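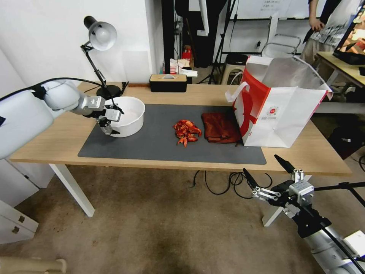 21 Jun 2021

Dye bench. The Wistach madder finally did what I wanted!! Three skeins out of the second bath and all of them a proper brick red, with none of that sad salmon color we kept getting in November. I'm so pleased I keep walking over to the drying rack to look at them.

What changed: the water, mostly. Asger Vestergaard kept telling me our tap water was too soft for madder and I kept nodding and doing nothing. This time I put a little chalk in the pot (one level spoon, stirred in cold) and let it sit before the root went in. Then a very slow heat, up to 111 F on the old dial thermometer, and I held it there for the whole afternoon. I know the Dalsgaard notes say to go much hotter. I tried that with the leftover root in the small pot and got brown. A nice brown, a good boot brown, but brown.

Wool was the Plollel two-ply, washed twice, alum mordant, left in the mordant overnight and squeezed out, no rinse. The Plollel takes color faster than anything else on the shelf. I also threw in a short length of the Pomard linen to see what would happen, and it came out a soft dusty coral with darker streaks where it had folded on itself. I love it. Can't claim I planned it. If anyone wants streaks on purpose, tie the linen in a loose knot before it goes in and don't stir.

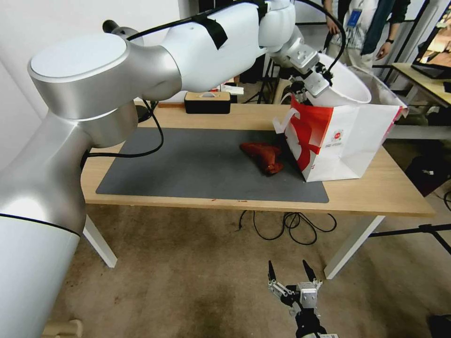 Root was ground coarse, coffee-grinder coarse, and tied up in a muslin square. Loose root gives a stronger bath, but I spent most of last month picking crumbs out of fleece and I'm not doing that again. Squeeze the bag against the side of the pot every so often — gloves on, my left thumb is still orange.

Exhaust bath is saved in the lidded bucket under the sink, please don't tip it out! There's plenty of color left in there and I want to run a pale set from it, maybe with a dip in the iron pot afterward to see how far it pulls toward plum.

Still to do:
Light test on the red, half a card covered, south window.
Wash test with the plain soap, then the Dalsgaard soap.
Rewind the Plollel cone, it's 2,000 yards and somebody (me) let it slip off the end.
Ask Asger if he has more of the Wistach root, same harvest if possible. We have enough for 2 more baths, and I'd really like to try the chalk at half strength before it runs out.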